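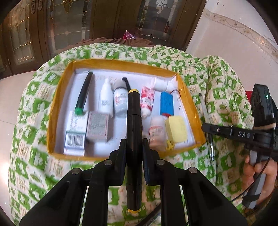
Kosmetik nach dem Öffnen: wie lange behaltet ihr das Zeug?

Jolon
3. Dezember 2025
Ich miste gerade das Bad aus und bin unsicher, was weg muss. Auf den meisten Packungen ist der kleine Tiegel mit 12M oder 6M drauf, aber ich weiß bei fast nichts mehr, wann ich es aufgemacht habe. Die Sonnencreme ist von August, die dürfte noch gehen. Bei Handcreme und Shampoo habe ich keine Ahnung. Wie handhabt ihr das?

firkness
Nase und Augen. Wenn es komisch riecht oder sich absetzt, weg damit. Sonst aufbrauchen. Shampoo habe ich noch nie weggeworfen.

Olesia Shevchuk
Bei Shampoo stimme ich zu, bei allem für die Augen nicht. Mascara fliegt bei mir nach drei Monaten raus, auch wenn noch was drin ist. Hatte mal eine Bindehautentzündung, das brauche ich nicht wieder.

pledix
Drei Monate ist doch Quatsch, auf meiner steht 6M. Die Hersteller wollen verkaufen, die würden sicher nicht länger draufschreiben als nötig. Ich nehme meine fast ein Jahr.

Olesia Shevchuk
Kannst du machen. Meine Augenärztin sah das anders.

Kyriaki Dimitriou
Ich schreibe beim Öffnen Monat und Jahr mit wasserfestem Stift auf den Boden. Dauert 2 Sekunden und man muss nicht mehr raten. Pumpspender halten nach meiner Erfahrung länger als Tiegel, weil man nicht mit den Fingern reingeht.

Jolon
Das mit dem Stift mache ich ab jetzt. Und Sonnencreme? Die lag im Urlaub öfter mal im Auto.

Kyriaki Dimitriou
Die würde ich nicht mehr nehmen. Hitze ist für Sonnencreme schlecht.

firkness
Für die paar Minuten im Winter reicht die noch. Im Sommer dann eine neue, 200 ml kosten in der Drogerie nicht die Welt.

savchuk
Noch was zur Entsorgung, das machen viele falsch: Reste nicht in den Abfluss kippen. Bei uns kommen volle oder halb volle Packungen in den Restmüll, leere in den gelben Sack. Nagellack und Nagellackentferner bringe ich zum Schadstoffmobil. Ist aber je nach Gemeinde anders geregelt.

pledix
Shampoo geht beim Duschen doch auch in den Abfluss.

savchuk
Ja, aber keine halbe Flasche auf einmal.

Jolon
Danke euch. Mascara und Sonnencreme sind raus, Shampoo bleibt. Bei der Handcreme rieche ich morgen noch mal dran.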